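Game Writing and Guidance, Unit 6
Reading a Level: Stealth Routes and How to Describe Them

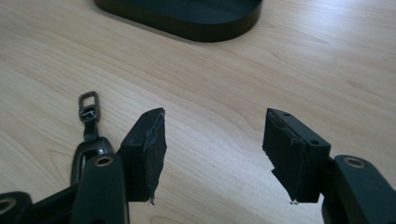 Pale wood tabletop, with a black oval object towards the back.

Last week we dealt with menus, inventories and the other places where players go to avoid playing. From here to the end of term we are concerned with space: how a level tells you where to go, and how you pass that on to somebody who is stuck, cross and probably reading on a phone.

The set level is the second night mission of Nullska, "The Salt Office". If you haven't finished it, finish it before the seminar. If you have finished it by running through the front gate and throwing everything you own, do it again.

1. The level in outline

You start on the quay at Luritley, south of the harbour wall. The ledger is on the upper floor of the Salt Office, a square building with a courtyard in the middle. Your exit is the coal barge, moored at the far end of the same quay. So the mission is a loop, although the map screen draws it as a straight line and most players believe the map screen.

There are 19 guards on standard difficulty. On the hardest setting there are still 19 guards, but they look up.

Routes into the building:

The gate. Two guards, a lamp and a dog. The game lets you try it and takes no further responsibility.

The drain. Opens beside the fish steps, comes up in the courtyard well. Quiet, slow, and you can't take the crossbow with you.

The roofs. Climb the net racks, cross the rope store and drop onto the west balcony. Fastest of the lot once you know the patrols, and the one the designers plainly prefer, as they have left a crate under every ledge you might need.

2. Why players get lost

Watch a new player and you will see the same stall in the same place. They reach the rope store roof, see the lit window on the north side, and head for it. The window doesn't open. It has never opened. It is lit because the room behind it has a conversation in it, and somebody wanted you to stop and listen.

The light says "come here" and means "stand near here for a bit". In our terms this is a false beacon. The true beacon is the flapping awning over the west balcony, which is moving when nothing else on that wall is. Players who have been through the tutorial at the mill have already met a moving awning over a safe drop, but that was three hours ago and there was a cutscene with a horse in it.

Terms to know for the test:

Beacon: anything that pulls the eye towards the route.
False beacon: anything that pulls the eye somewhere else, on purpose or by accident.
Gate: a point you can't go back through. The drain is a gate. The roofs are not.
Pocket: a safe spot with a view of the next danger. A good level has one before each decision.
Leash: how far a guard will chase before giving up and saying so out loud.

3. Patrols

The courtyard patrol takes 18 seconds to go round. The balcony guard takes 8 seconds to cross and come back. Those numbers don't divide neatly, so the gap you want drifts, and a walkthrough that says "wait until he turns, then go" will be right on some occasions and get your reader shot on the others.

What you should write is the state of the yard and the sign to move on. For instance:

"From the chimney on the rope store, watch the balcony guard. Let him pass the awning and start back towards the stairs. Check that the courtyard patrol is behind the well. If it isn't, let the balcony guard make another trip. Drop, go left, and shut the door after you."

It's longer. It also works. Note that the door is mentioned. An open door on the balcony raises the alarm on the next pass, and half the guides I have read leave it out — presumably their authors were already indoors and feeling pleased.

4. Directions

Left and right are fine indoors, where the player has come through a known door and is facing a known way. Outdoors they are useless. Use the harbour, the chapel bell or the compass at the top of the screen.

Never write "the big building". Luritley is nothing but big buildings. Never write "the obvious path" to someone who has come to you because they couldn't find it.

Say where the danger is before you say what to do about it. A reader who meets the word "dog" after the word "jump" has usually jumped.

5. Comparison

In the last hour we'll look at the warehouse chapter of Firnow, which has much the same shape (roofs, yard, prize upstairs) and gets almost none of the same complaints. Come with a view on why. "Better graphics" is a view, I suppose, but bring another one as well.

Points to look for: how many pockets there are between the crane and the skylight; whether any window is lit that can't be used; what the guards say when they lose you, and whether it tells you anything.

6. Written task

Write a guide to one stretch of The Salt Office, from landing on the west balcony to picking up the ledger. Standard difficulty, no kills, no alarms. One side of paper. Swap it with someone who took a different route in and have them play from your text alone, with the map turned off. You may not speak to them while they do it. You may not sigh either.

Hand in the guide, their notes and your corrected version. I mark the correction more heavily than the first go.

Optional reading is the chapter on landmarks in the Mulder course pack, with the usual warning that its examples are all drawn from racing games and it doesn't seem to have noticed. Borrow the pack from the shelf by the door and put it back on the same shelf.

Next unit: boss fights, and the many ways of writing "dodge".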